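Minutes of the building and services meeting, Gorkdale Swimming Baths
Monday, 7.30 pm, upstairs meeting room

Present: seven members, with one representative each from Mosari (plant maintenance) and Skisunero (tiling and surfaces). Apologies were received from two members. The meeting was quorate.

## 1. Minutes of the previous meeting

Agreed as a correct record, with one change. Under item 6, "filter two" should read "filter three". Filter two was not discussed.

## 2. Matters arising

2.1 The leaking valve on the learner pool return has been replaced. The old valve has been kept in the plant room until the warranty claim is settled.

2.2 The light over the side exit is still out. The electrician attended but had the wrong fitting. Carried forward.

2.3 The county has acknowledged our letter on the shared car park. No decision yet.

## 3. Plant report

Mosari reported on the quarterly service. Both circulation pumps are running within limits. Pump B is drawing slightly more current than pump A, and the bearing is the likely reason. It can be left until the March closure provided the reading is checked weekly. Asked what a failure before March would mean, Mosari said that the main pool could run on pump A alone at a reduced bather load, but that turnover would fall below what we normally work to.

The backwash on filter three is taking longer than it should. Mosari recommends opening the filter and inspecting the sand. If the bed has channelled, the sand will need changing. If it has not, the fault is probably in the laterals, and that would be a larger job. Members asked for a price for both before the filter is opened.

The dosing unit was recalibrated. Hand tests and the controller now agree. Staff were reminded that the hand test sheet must be filled in even when the controller reading looks normal. There were gaps on two sheets.

Agreed: Mosari to quote for inspection, for a sand change, and separately for the laterals.

## 4. Water and heating

Make-up water for the month came to 112 cubic metres, against 63 for the month before. Evaporation and backwashing do not explain the increase. The longer backwash on filter three accounts for part of it. The balance tank float was found to be sticking and has been freed.

A drop test on the main pool was discussed. It would need the circulation off and the cover on overnight, with levels read at closing and again before opening. Saturday night was preferred, as the Sunday session starts later. One member asked that the learner pool be tested at the same time. This was not supported, on the grounds that two results taken together would be harder to follow up if either was poor.

Heating has been steady. The cover has been left off on several mornings when the early club finished late. The club is to be asked to leave it in place at the deep end until the lifeguard is on poolside.

Agreed: drop test on the main pool on a Saturday night to be fixed by the duty manager. Water meter to be read daily until the next meeting.

## 5. Changing room surfaces

The wall finish in the group changing room was considered. Skisunero put forward two options. The first is to retile to the existing height. The second is sheet cladding with welded joints, carried up to the ceiling. Cladding is quicker to fit and has no grout to maintain, but a damaged sheet has to be replaced whole. Tiles can be repaired singly, although the present size is no longer made and a match could not be promised.

Discussion then turned to colour and finish. Some members preferred a plain white. Others felt that white shows every mark and that a green or blue-green would be easier to live with. Skisunero advised that a glossy finish wipes down more easily but reflects the ceiling lights, and that a satin finish is the usual compromise in wet areas.
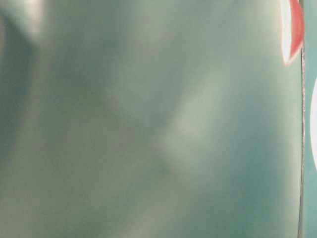

Blue-green surface with a pale highlight (item 5).

It was noted that the floor must be settled before the walls. The floor drain by the showers sits proud of the tiles and water stands behind it – a new wall finish would not cure this and might hide the damage for longer. Skisunero will price the drain as a separate line.

The existing adhesive has not been tested. Skisunero asked for access to lift three tiles in places of their choosing before giving a firm price. Members had no objection provided the openings are made safe before the room is used.

Agreed: both options to be priced to the same height, with the drain shown separately. No colour to be chosen until prices are in.

## 6. Lockers

The lock maker, Hong, no longer supplies the coin mechanism fitted to our older lockers. Spares in hand will last about 300 days at the present rate of use. The options are to convert to padlocks, to buy reconditioned mechanisms, or to replace the doors. Padlocks are cheapest. The front desk was concerned about padlocks being left on overnight and asked for a clear rule on cutting them off.

Agreed: trial of padlocks on the bottom row for one month. Notice to be put up stating that locks left after closing will be removed.

## 7. Money

Spending on small repairs since the last meeting was £687, mainly the return valve, a replacement hose and door closers for the staff corridor. This is within budget. The drain and the filter are not in the budget. If both go ahead in the March closure, a transfer from reserve will be needed and must go to the full board.

## 8. March closure

Draft order of work: pools covered and circulation reduced; filter three opened; pump B bearing changed; changing room floor and drain; walls if approved. The changing room cannot be used while the drain is out, so staff training should be held elsewhere. The hall opposite has been provisionally booked.

Season ticket holders asked last year for longer notice of closures. Dates to go on the noticeboard and at the desk as soon as both contractors have confirmed.

## 9. Any other business

The poolside clock is losing time. Battery to be changed first, and the clock replaced if that makes no difference.

The cycle rack by the main entrance has come loose from the paving at one end. To be taped off and refixed.

The meeting closed at 9.10 pm. Next meeting in the same room at the same time, on a date to be circulated with the quotes.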